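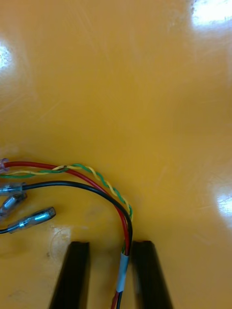

Figure 1. Wrist view of the wire bundle between the gripper fingers, with the taped section in the gap.

Clestine: Teaching a Robot Arm to Pick Up a Wiring Harness
Final project report, Introduction to Robotics Lab
Submitted by the Thursday section, Team Fumska
Report written by Washington Magalhães with help from the whole team

1. How we got here

When our team sat down in January to choose a project, we wanted something that would feel like a real job in a real shop, and it took us quite a while (and a lot of snacks) to settle on one. Most teams in past years picked up blocks or cups, and those projects were great, but we kept coming back to wires. Wires bend and spring back, and they never lie the same way twice! One of us had spent a summer helping an uncle repair boat trailers and remembered how much of the day went into sorting and laying out harnesses. So that became Clestine, our name for the whole setup: the arm, the two-finger gripper, the wrist camera and the program we call Flaltar, which decides where the fingers should go.

2. What we asked the arm to do

The task sounds small. A short harness is laid on the yellow work surface, and the arm has to come down over it, close its fingers on the white tape, lift, and carry the harness to a tray. We chose the tape as the grasp point after a long talk in the second week. It holds the wires together in one strand, it stands out well from the red and black insulation, and it keeps the fingers away from the crimp connectors, which we did not want to squeeze. The twisted yellow and green pair was our biggest worry from the start, being so much thinner than the other wires and, for the yellow half at least, awfully close in color to the surface.

3. Collecting the demonstrations

We drove the arm by hand for every demonstration, taking turns in pairs, with one person steering and the other resetting the harness between tries. Our plan called for 1,000 demonstrations, and we are proud to say we got there, although the last 50 were done in one very long evening. We shifted the harness and turned it a little each time so the program would not simply memorize one spot.

The surface gave us more trouble than we expected. It is glossy, and the ceiling lights leave bright white patches on it. Our first version of Flaltar looked for white tape by color alone and would happily head off toward a glare spot instead. We tried moving the table, which only moved the glare. In the end we had the program look for something white with red and black next to it, and that helped a great deal.

4. Results

For the final test we ran 25 trials with harness positions the program had not been trained on. Most ended with the harness in the tray, and we cheered for every single one. The failures were nearly all of one kind: the fingers came down a bit to one side and pinched the tape along with a stray loop of the twisted pair, so the harness lifted crooked and swung.

5. What we would do next

We would love to try a matte mat under the harness, and softer pads on the fingers. We also think about 2,000 demonstrations would be a fairer test of the method, with more of them showing the twisted pair in awkward places. Next year's team is welcome to our notes and our spare harnesses, which are in the drawer marked Ma under the bench, along with a roll of white tape.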